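Lecture 18: Learning assembly from demonstration, part 2
Instructor: Wekesa Ondieki
Reading: the Lyimo notes, sections 2 and 3. Bring your answers to the warm-up from last time.

Where we are

Last time we trained a policy to pick up a cup, and most of you got it working, and I was really pleased with how many of you went off and tried cups I hadn't given you. Today we move to something I find much more fun: furniture. Screwing a leg into a small table is a job most of us do without thinking, and it breaks nearly every simple trick we have used in this course so far.

Think about what is in it. The robot has to hold a big light thing still with one hand. It has to pick up a long thing with the other hand, point it the right way, find a hole it can barely see once the leg is over it, and then turn. The turning is the worst of it, since a wrist has limits and a leg needs more than one turn to go home. So the hand must let go, rewind, and grip again, and all the while the leg must not fall over.

The method in one paragraph

We collect demonstrations by having a person drive both arms. At each time step we record the head camera picture, the joint positions of both arms, and the opening of both grippers. The policy is a network that takes the current picture and joint positions and puts out a short run of future actions (a chunk), which the robot carries out before asking again. That's it! Everything else today is about why the plain version of this stalls, and what Lumunley does differently.

Why chunks

Suppose the policy puts out one action at a time. Human drivers pause. They line up a leg over the hole, stop, look, then commit. During the pause the picture hardly changes, so the data holds many nearly equal pictures with the action "stay put" and only a few with the action "go". A one-step policy sees the pause and learns to pause, sometimes forever. A chunk covers the pause and the move after it in one piece, so the policy has a much better chance of getting out the other side.

The price is that inside a chunk the robot isn't looking. If the table slides, the rest of the chunk is aimed at where the table used to be. You will feel this trade in the homework. Long chunks look smooth and miss; short chunks correct themselves and dither.

Stages

A table with four legs is one long task made of the same short task repeated, and this is where things get interesting. Say three legs are on and one is still to go. To us that state is obvious. To a policy working from one picture, it is a small difference in a big image, and the arms themselves may cover the very corner that matters. Get the state wrong and the robot will reach with full confidence for a corner that already has a leg in it. I have watched it try, and it is very polite about it.
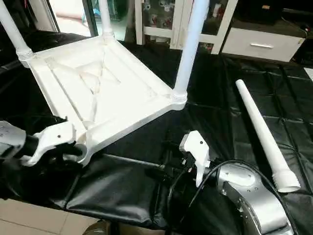

So the first idea in Lumunley is to predict the stage along with the action. The network gets a second output head, trained on labels we add after collection. The labels are cheap: a person scrubs through the recording and marks the moment each leg is done. The stage guess is then fed back in at the next step, so the policy carries a little memory of how far along it is, without having to store a long history of pictures.

A good question from last year's class was whether the stage head could get stuck. Yes, it can. If it decides too early that a leg is done, it will happily move on and leave the leg half in. The fix we use is very plain. The stage can only go forward when the head has agreed with itself for a whole chunk, and it is allowed to go back. Letting it go back matters more than you would expect, and you should try turning that off in the homework to see what happens.

The holding hand

The second idea is the one I like best. In early versions we put all our care into the hand that turns the leg and treated the other one as a clamp. Close it on the table and leave it there. It seems sensible until you look at what good human drivers do. Their holding hand is busy the whole time! It gives a little when the leg goes in crooked, and pushes back a little as the thread catches. The two hands are having a conversation.

In the data this shows up as small motions of the holding arm, easily lost when you scale the actions. If you scale all joints together, the big reaching moves set the range, and these little corrections end up looking like noise. The network is then quite right to ignore them, as far as its loss can tell. Lumunley scales each arm separately, and scales each stage separately too. It is a few lines of code. Please don't skip it just because it looks like housekeeping.

The same goes for the gripper opening. A gripper reading that is just "open" or "closed" throws away how firmly the driver was holding on. Record the full value.

Finding the thread

Human drivers often turn the leg backward a bit first, until it drops into the start of the thread, and only then turn forward. Some of our drivers did this and some didn't. When we mixed them, the policy learned a shaky average of the two: a little back, a little forward, no clear choice. This is the multimodal action problem from Lecture 3, showing up in real life.

We had two ways out. One is a policy that can represent both habits and pick one each time, which is what the diffusion version does. The other is to ask all the drivers to use the backward turn. We tried both, and I would love to tell you that the clever model won, but agreeing on a habit helped more, and it helped every model we tried. Clean data is a method too — write that on something you'll see when you start your project.

What we saw

The comparison in the reader uses the Moltent arms and 19 trials for the full method, all with the same table. I would rather you read the failure notes than the success rate, so here is what they say in short.

Picking up the loose leg was rarely the trouble. It went wrong mainly when the leg lay at an angle we had few demonstrations for, and the gripper closed on it too near one end.

Cross-threading was the most common failure. The leg goes in tilted, turns a little, and jams. From the head camera, a jammed leg and a finished leg look very much alike. The stage head is fooled for the same reason you would be.

Cables were a surprise to me. When an arm reaches across its own workspace, its cables move with it, and in the pictures they change shape from run to run. A policy trained on few demonstrations can tie its actions to how a cable happens to lie. We found this by painting out parts of the input picture and seeing which parts changed the action. You will do the same thing in part (b) below, and it is a wonderful way to lose faith in a network and then get some of it back.

A softer surface under the work helps and hurts. It keeps a light part from skating away, but it also gives under load, so the height of the hole changes when you push. Policies with long chunks suffered most from this.

Open questions (any of these would make a good project)

Could a force reading at the wrist tell a jam from a finished leg? I am nearly sure it could. How little of it would be enough?

Can stage labels be dropped and learned from the recordings alone? The Jandska code has a first try at this. It finds some of the stage changes and invents a few of its own, and it is a good starting point for anyone who likes clustering.

Does a policy trained on one corner carry over to the others? The geometry repeats, but the arms have to reach differently, and the view of each corner is different. We don't have a good answer yet.

Homework

(a) Train the one-step policy and the chunked policy on the leg data. Plot the commanded speed over time for each. Mark the places where a driver paused.

(b) Pick 2 pictures from the test set. Cover a patch of the input, move the patch over the whole picture, and map how much the predicted action changes. Write a paragraph on what you find, including anything that embarrasses the network.

(c) Turn off per-arm scaling and train again. Look at the holding arm only. Describe the difference in words before you report a number.

(d) Optional, for the brave: stop the stage from going backward, then start the policy from a state where the stage guess is wrong. Tell us how it ends.

Work in pairs if you like, and hand in one write-up per pair. The lab machines are slow in the late afternoon, so start part (a) early. Next time we look at wrist cameras and where to put them; read section 3 again before then, especially the bit on views that get blocked by the hand.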